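Subject: Re: [goltness-home] Pillows, how many and how often?

On Friday a list member wrote:

> We're setting up the upstairs bedroom before my in-laws come in
> October, and I have no idea what I'm doing with pillows. The ones
> we own are flat and a little yellow. Do I wash them, toss them, or
> hide them under nicer ones? And does anyone have a trick for
> getting a big pillow into its case without a wrestling match?

Oh, I'm so glad you asked this, pillows are my favorite thing to talk about and my family has stopped listening!

First, don't toss the yellow ones yet. Fold each one in half on the bed, press the air out, and let go. If it springs open again it still has life in it and it's worth washing. If it just lies there folded, it's done (ours went to line the dog's crate, and she loves them). I did this with every pillow in the house last fall and kept 7, which was more than I expected.

For washing, I do two at a time so the machine stays balanced, warm water, half the soap you'd think, and then an extra rinse. Dry them on low for a good long while with a couple of clean tennis balls, and stop every so often to pull the clumps apart with your fingers. Then I leave them on a rack for 24 hours before they go anywhere near a case. It feels like forever but a pillow that's damp in the middle gets a smell you will not get out.

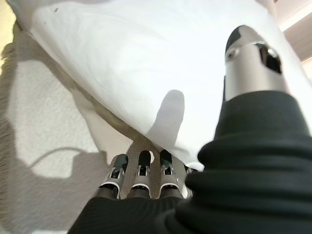
Should you put a zippered protector on under the regular case? I would, every time, even on a brand new pillow. It keeps the yellow from coming back so fast, and you can throw it in with the sheets once a month.

Now for the wrestling match! Turn the case inside out, put both arms in up to the far corners, and grab the two corners of the pillow through the fabric. Then shake the case down over it like you're putting a sweater on a toddler. The really big ones go easier if you fold them the long way first and let them open up inside. Give it a smack on each side and you're finished. I can do 3 beds before my coffee gets cold, and I am not a fast person.

As for how many, I'd go with two per guest, one soft and one firm, and a spare on the closet shelf. I got my firm ones from Sanen and they've held up through a lot of washing. The Fikar ones I bought for the den are softer and a bit slippery in the case, but my son swears by them.

Plain white cases, if you can stand it. They all match forever, and you can wash them hot.

Let us know how the room comes out, I'd love to hear!

--
goltness-home mailing list
To leave the list, send a blank message with "unsubscribe" in the subject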